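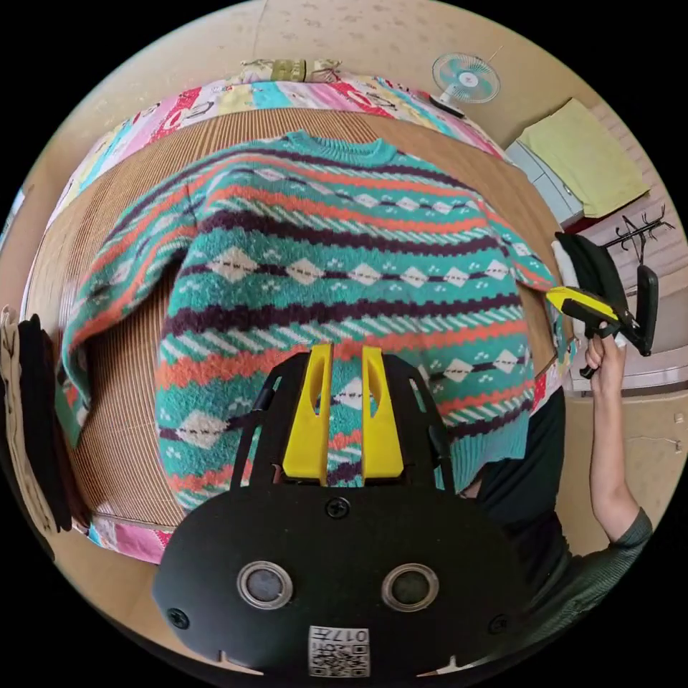 Nilari Issues Folding and Storage Guide for Patterned Knitwear

PRADBERG, 11 January 2025 -- Knitwear care company Nilari has released a printed guide to folding and storing heavy sweaters at home. The guide runs to 13 pages and is intended for households without a dedicated laundry room.

The method calls for a firm, flat surface at least 125 centimeters long. A made bed is acceptable if the surface is level and free of loose items.

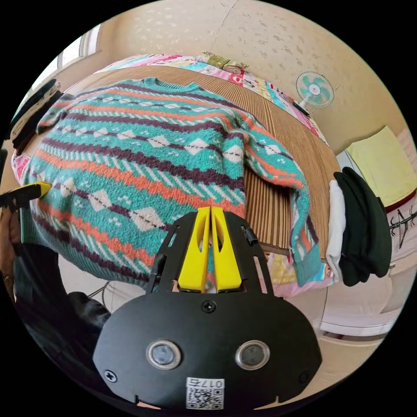
Sleeve position is the main cause of uneven folds, according to the guide. Each sleeve is straightened from shoulder to cuff before the body is touched. On a banded knit such as the teal sweater with coral and plum stripes, the horizontal bands serve as a reference line – if they match at both side edges, the body is square. Ribbed cuffs are smoothed by hand and not pulled.

"Most creases are set in the first fold," said Tirta Latuheru, product manager at Nilari. "We wrote the steps so that the first fold is easy to check."

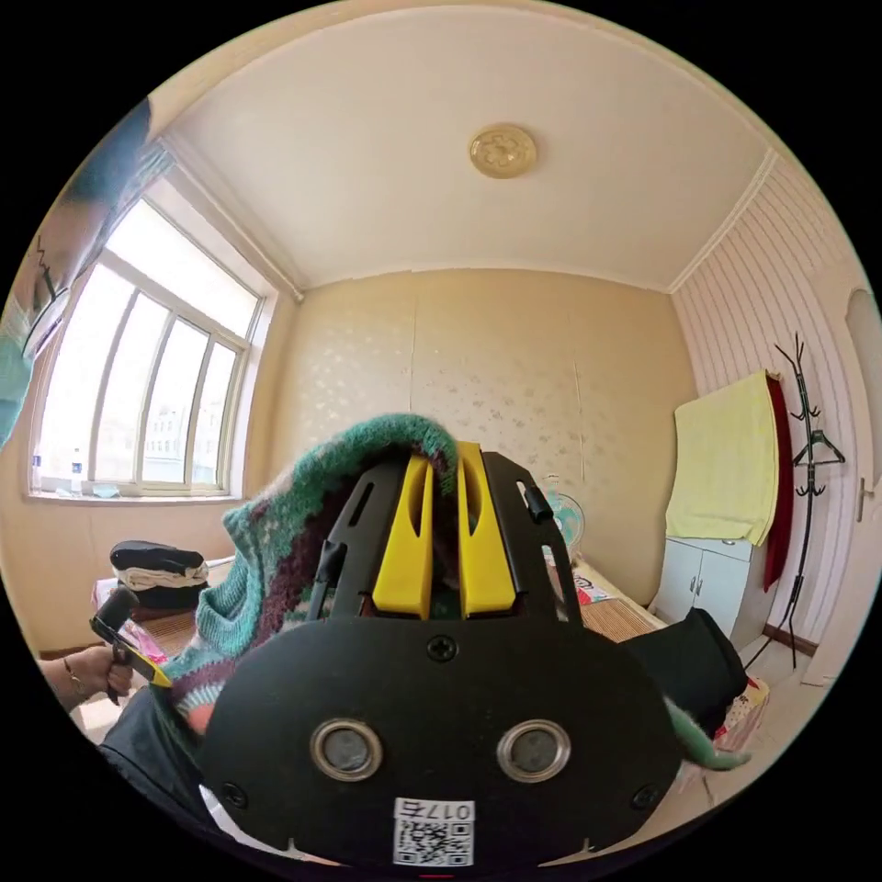

Folded sweaters are stacked no more than 15 centimeters high, with the heaviest at the bottom. The guide also covers refolding intervals and shelf spacing.

Printed copies are available from Grarard stores at no charge – limit 2 per customer.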